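COMMUNIQUÉ DE PRESSE

Décembre 2020

Ovham arrête son plan d'équipement en préhenseurs à main pour les tâches de cuisine

Ovham, bureau d'études spécialisé dans l'automatisation des tâches de service, publie les paramètres de son plan d'acquisition de préhenseurs portatifs à deux doigts. Le plan couvre l'achat initial, les consommables, l'étalonnage et le renouvellement. Il porte sur 26 préhenseurs, livrés en deux lots, et sur un parc de pièces de rechange géré séparément.

Le périmètre retenu est celui du rangement et du débarrassage de plan de travail : gobelets, couvercles, emballages souples, textiles. Ces objets ont été choisis pour la dispersion de leurs propriétés mécaniques. Un gobelet en plastique mince se déforme sous un effort modéré ; un sachet vide n'offre pas de géométrie stable.

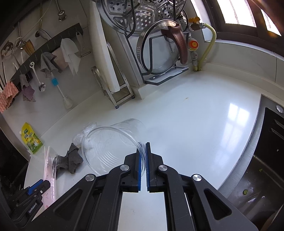

Prise d'un gobelet transparent par le bord, mors à patins bleus.

Structure du budget

Le poste principal reste l'achat des préhenseurs. Le deuxième poste est celui des patins de contact, considérés comme pièces d'usure. Ovham prévoit un stock de 252 patins pour la première période, avec remplacement par paire. Le seuil de remplacement est fixé à 2000 cycles de fermeture, ou avant cette échéance si le relief du patin n'est plus mesurable au comparateur. Les articulations et leurs axes sont contrôlés au même moment.

Les frais d'étalonnage sont inscrits sur une ligne distincte. Chaque préhenseur est contrôlé à réception, puis après tout démontage des biellettes. Le temps d'immobilisation correspondant est compté dans la charge prévisionnelle des postes.

« Le prix unitaire pèse moins que la disponibilité des patins et le délai de réparation. Nous avons demandé aux fournisseurs de chiffrer ces deux points avant toute remise sur volume », indique Ettore Lo Presti, responsable des achats techniques d'Ovham.

Postes à deux préhenseurs

Une partie des tâches se réalise à deux préhenseurs, ce qui double l'équipement du poste concerné. Le plan distingue donc les postes simples et les postes doubles, avec une dotation en patins propre à chaque catégorie.

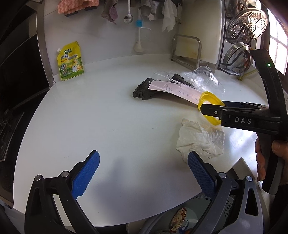
Configuration à deux préhenseurs ; celui de droite pince un couvercle annulaire jaune.

La consultation a été conduite auprès de Brokis et de Gentile. Les deux offres ont été comparées selon une grille commune : course des mors, masse en main, autonomie, accès aux vis de pivot, délai de fourniture des pièces. La maintenance de second niveau est confiée à Drandeck, qui recevra les préhenseurs déposés et tiendra le registre des interventions.

« Nous dimensionnons le stock sur le nombre de cycles enregistrés par poste. Le calendrier seul conduisait à remplacer des pièces encore conformes », précise Trilok Goel, responsable de la planification des équipements.

Calendrier

Le premier lot est attendu en avril. Le second sera commandé après relevé de l'usure sur quelque 700 heures d'utilisation cumulées. Les quantités du second lot pourront être ajustées à la baisse si le taux d'immobilisation constaté est inférieur à l'hypothèse de calcul.
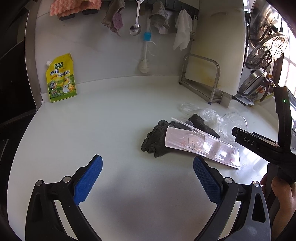
Les patins sont-ils compris dans le prix d'achat des préhenseurs ?
Un jeu monté est compris à la livraison ; les jeux suivants relèvent de la ligne consommables et font l'objet d'une commande séparée.

Contact presse : Ovham, service des achats techniques. La grille de comparaison et le modèle de calcul du stock sont communiqués sur demande écrite.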